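O planejador de quinta categoria

A mensagem do commit dizia só "corrige o timeout, de novo", e eu fiquei olhando para aquele "de novo" como quem olha para a própria letra num bilhete antigo. Era minha, claro. Tudo naquele repositório era meu desde que o pessoal da Firnetti resolveu que o planejador de movimento precisava de um dono só, e que o dono seria a pessoa que tivesse ido ao banheiro durante a reunião.

O planejador se chamava Catwood. Não me perguntem. Quando cheguei à empresa ele já se chamava assim, já tinha um logotipo com um gato em cima de uma tora e já não funcionava às tardes. De manhã, uma beleza: você pedia uma trajetória, ele devolvia uma trajetória, a mão ia até a peça e pegava a peça. Depois do almoço começava a frescura. Ele ficava pensando. Treze segundos pensando para andar um palmo! E aí desistia, com aquela frase que eu já ouvia em sonho: nenhuma solução encontrada.

Eu tinha uma teoria, que era a memória. Tive essa teoria por dois meses e fui muito feliz com ela. Escrevi um monitor, fiz gráficos lindos, coloquei uma linha vermelha no gráfico para o dia em que a memória estourasse, e a memória nunca estourou. Ficou lá embaixo, mansinha, enquanto o planejador tinha seus chiliques lá em cima. Apaguei o monitor num fim de tarde e fui tomar café na padaria, de raiva, e comi dois pães de queijo que não queria.

A Brerton, que era o cliente, mandava e-mails educadíssimos. Começavam todos com "esperamos que esteja bem" e terminavam todos com um anexo. O anexo era sempre o log. O último tinha 1253 ocorrências da mesma linha, e alguém lá tinha tido a delicadeza de pintar cada uma de amarelo. Eu imaginava essa pessoa, uma alma paciente, com a planilha aberta e o baldinho de tinta. Nunca soube quem era. Às vezes, de madrugada, eu respondia a ela na minha cabeça: eu sei, eu também vi, eu também queria que ela não estivesse ali.

Foi por causa do amarelo que eu fui morar no laboratório. Morar é exagero, mas levei uma escova de dentes e um cobertor, e a planta do meu apartamento morreu. Montei o terminal numa bancada do canto, liguei a visualização numa tela, os logs na outra, e comecei a rodar o mesmo pedido, sempre igualzinho: vai, fecha, volta. Às oito, às nove, às dez. Vai, fecha, volta. Eu ia anotando o tempo de planejamento num caderno, à mão, porque àquela altura não confiava em nada que eu mesmo tivesse programado.
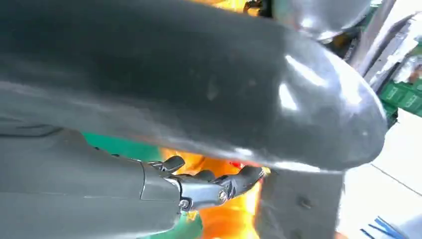

Às seis da tarde do terceiro dia o caderno tinha uma coluna de números bons, uma coluna de números ruins e uma mancha de molho de tomate entre as duas. E foi na mancha que eu reparei, juro. Ela caía bem na hora em que eu tinha ido comer. Antes de eu sair, tudo rápido. Quando voltei, tudo lento. O que muda num laboratório enquanto uma pessoa come macarrão?

Primeiro pensei que era comigo. Que o robô não gostava de mim. Vocês riem, mas experimentem passar três dias conversando só com um braço mecânico. Eu já dizia bom dia para ele, já pedia licença para passar, e na segunda noite pedi desculpas por ter interrompido um movimento no meio. Saí da sala, fiquei no corredor com o notebook no colo e mandei o pedido de lá. Lento. Então não era comigo, e senti um alívio meio ridículo.

Aí fui atrás da percepção, que é o lugar onde eu devia ter ido no primeiro dia. O Catwood não enxerga nada sozinho, coitado. Quem enxerga é um módulo antigo que recebe as imagens e a profundidade e monta um mapa de obstáculos, uma nuvem de cubinhos dizendo "aqui não passa". O planejador recebe os cubinhos e acredita neles com uma fé que eu acho até comovente. Se o mapa diz que tem uma parede no meio do ar, ele contorna a parede. Se o mapa diz que o mundo inteiro é parede, ele pensa treze segundos e desiste, como qualquer um de nós.

Abri o mapa da manhã: meia dúzia de formas decentes, tudo mais ou menos no seu lugar. Abri o mapa da tarde e dei um pulo na cadeira. Tinha um enxame. Cubinhos soltos por todo lado, pendurados no nada, agarrados na própria mão como carrapato. A mão achava que estava colidindo com ela mesma! O planejador passava a tarde tentando tirar o braço de dentro do braço.

O resto foi quase fácil, ou parece fácil agora que estou contando. Existe um filtro que apaga do mapa tudo o que pertence ao corpo do robô. Pega o modelo, vê onde estão os elos, e o que cair ali dentro ele descarta. Esse filtro tem uma folga, uma margem para compensar erro de calibração, e a folga estava num arquivo de configuração. Fui ver o arquivo. A folga era zero. De manhã, zero bastava por um fio. À tarde, o sol entrava pela janela, batia no metal, a profundidade tremia um tantinho, os pontos escapavam do modelo e viravam obstáculo. Vinte linhas de código bem escritas e um zero.

Rodei o histórico para descobrir quem tinha posto o zero ali. Queria muito que fosse alguém de outro departamento, de preferência alguém que já tivesse saído. O histórico apontou para 22 de maio de 2019, para uma mensagem que dizia "temporário, arrumar amanhã", e para o meu nome de usuário.

Fiquei um bom tempo parado. Tentei me lembrar daquele dia e não consegui lembrar de nada, nem do que estava testando, nem de por que ia ser temporário. Devo ter almoçado. Devo ter ido embora achando que tinha feito um bom trabalho. Tem uma pessoa que eu fui, com as minhas senhas e a minha caneca, que deixou uma armadilha e foi dormir tranquila, e eu passei dois meses desenhando gráficos de memória por causa dela.

Troquei o zero por dois centímetros. Baixei a persiana também, por superstição, depois subi de novo, porque aí não ia provar nada. Esperei a tarde seguinte sentado no chão, com o cobertor nos ombros feito um refugiado do próprio software, e quando o sol chegou na bancada mandei o pedido. Vai, fecha, volta. Nem deu tempo de piscar. Mandei outra vez. Mandei umas dez vezes seguidas, rindo sozinho, e o braço indo e voltando com uma boa vontade de cachorro.

Escrevi para a Brerton naquela noite mesmo. Comecei com "espero que estejam bem", que era o mínimo, expliquei o filtro, a folga, o sol. Não expliquei de quem era o zero. Disse que "foi identificado um parâmetro legado", e essa frase eu escrevi, apaguei e escrevi de novo quatro vezes. A resposta veio na manhã seguinte, com um anexo. Abri com o coração na mão. Era o log da noite, sem uma linha amarela, e uma pergunta no pé do e-mail: se o mesmo parâmetro existia na versão instalada na linha da Khosravi, que eles tinham acabado de comprar.

Procurei. Existia. Na configuração da Khosravi havia outro valor, e do lado um comentário, dentro do arquivo, com a minha pontuação: "não mexer, não sei por que funciona".

Escovei os dentes na pia do laboratório, dobrei o cobertor e puxei a cadeira de volta para a bancada.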